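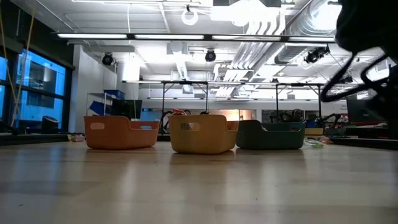 Orange, yellow and green baskets on the table

Home | Tips | Kitchen | Desk & Games | Workshop | Contact

Tips for keeping a game corner playable

EDIT: moved everything from the old April post into one page. Still adding stuff.

Phone games, controllers, handhelds, all of it. We have two players in this house and one outlet by the couch, so most of this is cord trouble.

Sticky buttons
Power off first. Always. Cotton swab, tiny bit of rubbing alcohol, go around the edge of the button and press it a bunch while you go. Wait till it's dry. Still sticky? Do it again before you go opening anything up. Delwyn Sutcliffe wrote in to say a wooden toothpick gets the gunk out of the seam where the two shell halves meet – tried it, works great, don't push hard.

Stick drift
Blow around the base of the stick, roll it in full circles for a minute, then recalibrate in the settings. If you main anybody with skillshots you will notice drift way before the menu test does. Bumping the dead zone up a little is fine as a stopgap. Not forever.

Sweaty hands
Dry washcloth on the armrest. Wipe between matches, not during teh load screen when you're already late to lock in.

Battery
Don't leave the phone under a pillow to charge. Brightness down, frame cap on if the game has one. My old Dolteo handheld gets a whole evening that way, used to die before dinner.

Storage space
Clear the replay folder. Mine had 2,422 clips in it and I'd watched maybe none. Keep the good ones on a card, label the card with masking tape.
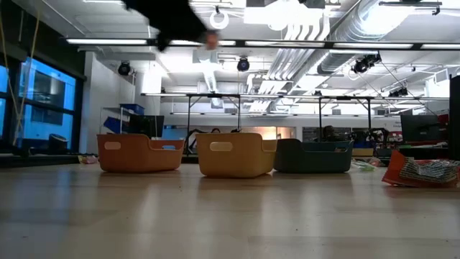
Cords
One loop of velcro per cord, name on it in marker. Thick ones get coiled loose – tight bends right by the plug are where they split. Jin-sol Sun uses bread bag tags for labels, also good, and free.

Screen smudges
Glasses cloth, slightly damp, plain water. No window spray, it eats the coating. Screen off so you can see the streaks.

Fan noise
Vacuum the vents from outside with the brush end, low setting, console unplugged. Then pull it out from the wall a couple inches. The Erdem shelf I had it in was way too snug, sounded like a hair dryer every teamfight.

Headset pads
Most of them pop off, check your manual. Wipe with mild soap and water, air dry, overnight if they're the fabric kind. Fake leather ones that are flaking, just get new pads, theres no saving those.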